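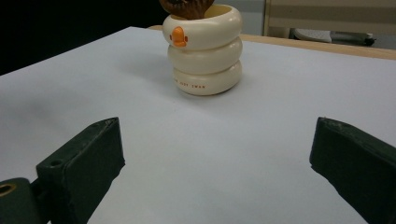 Gulari Three-Ring Desktop Holder, Cream

Item 4-112
Sold by Vurkton Home
In stock, ships from Odico warehouse

The Gulari holder is a small open-top container for the things that end up loose on a dresser or vanity. The outside is shaped like three swim rings stacked one on another, with a glossy cream finish and a small orange accent on the top ring. Tiny orange lettering runs along the front of the bottom ring.

It holds hair clips, makeup brushes, cotton swabs, pens, or a toothbrush and a tube of toothpaste. Tall items stand up out of the top. Short items can sit inside, but anything under the height of the rim is easier to reach if you tip the holder toward you.

Where to put it

Set the holder on a flat surface. It has no wall bracket and no adhesive pad. On a dresser, leave enough room next to it for the items that don't go inside, such as a full-size hairbrush or a hand mirror. A paddle brush is better kept flat beside the holder, as a wide head makes it top-heavy when it stands on its handle.
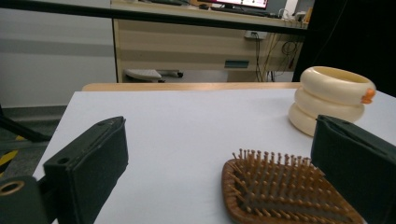

Three-ring holder in cream, with a wooden paddle hairbrush. Brush not included.

Cleaning

Empty the holder before cleaning. Wash by hand with warm water and dish soap, then rinse and let it dry upside down on a towel. Dust collects in the two creases between the rings. A cotton swab or a soft toothbrush will get it out. Do not use scouring powder or steel wool on the glossy finish. Not for the dishwasher.

What's in the box

One holder
One care card

Notes before you order

The holder is sold singly. Cream is the only color we carry at this time. Do not use it for candles, hot styling tools, or food. Let a curling iron or straightener cool completely and store it somewhere else.

Returns are accepted on unused items in the original box. Holders that arrive chipped or cracked are replaced at no charge. Keep the packing material until you have checked the item.

Also from the same shelf

Mogensen Vanity Tray, item 4-71
Mogensen Lidded Jar, item 4-41

Questions about this item go to Ásdís Bisgaard at the Vurkton order desk. Please include the item number. Orders placed before noon are packed the same day, except during the November stock count.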